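**Do you need the special blocks?**

Every year after the holidays I get the same letters, and this year they started in November. A reader in Vemircombe wants to know if she should buy the Prurby stacking set for her grandson, the one that comes with a printed play mat and a booklet about "spatial confidence." It has 49 cubes and costs more than my first bicycle did.

I borrowed a set from Terence Wragg, who bought it for his twins and was glad to see it leave the house for a while. The cubes are fine. They are cubes. The booklet claims 23 separate skills, one of which is "color intention," and I read that page twice without getting any closer to it. The mat slides on a bare table and curls at the corners, so whatever you build on it goes over as soon as somebody leans in.

Ukel makes a plainer bag of blocks with no booklet and no mat. Qudah has one too, though the paint on ours chipped early and I wouldn't buy it again. I'd put my money on the Ukel bag and spend what's left on something to eat.

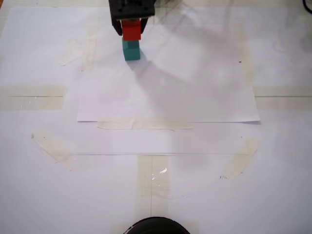 As for the mat, I can't see the case for it. A printed one tells a child where the castle goes, and most kids I know will ignore that by the second afternoon. A big sheet of plain white paper does the job, with a long strip of masking tape along the bottom edge to hold it down. It can be creased, it doesn't matter, and a red cube on a teal one shows up against it very nicely. You can draw roads on it later – or not – and throw it out when it gets jam on it.

Mr. Wragg tells me the twins now use the booklet as a ramp. I have asked Prurby what "color intention" means and will print the answer if one comes. Meanwhile, if you have a set you swear by, write in, but please tell me how long it lasted before it went under the couch. The catalog photos don't cover that part.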